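Passport booklet

August - by Mwanahawa Lema
Print this article | E-mail this article

A passport booklet is a small bound travel document with a stiff cover and stitched inner pages. Most covers are dark red, blue, green or black, and carry a stamped emblem on the front. The common page size is 88 by 125 millimeters.

Storage

Booklets keep best lying flat, away from direct sun and radiators. Standing them on edge in a loose row lets the covers bow outward. The Andalberg reading room stores 102 expired booklets in shallow trays, with a sheet of plain paper between layers - no more than 2 layers to a tray. Rubber bands are avoided, as they mark the cover and pull at the spine.

Handling

The stamped emblem is the first part to wear. Rubbing against keys or coins dulls the foil, and on older covers only a faint outline may remain. A booklet should be lifted by its long sides and set down with the cover up.

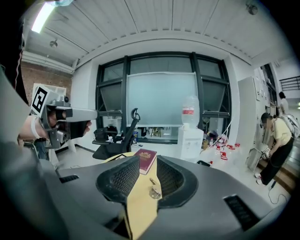 According to Lema, a worn emblem matters less than a lifted corner on the data page, and people tend to check the wrong one first. She advises opening the booklet at the data page and looking along the edge under a lamp.

Sleeves

Clear sleeves slow wear but can trap moisture. They are taken off before inspection at a border desk.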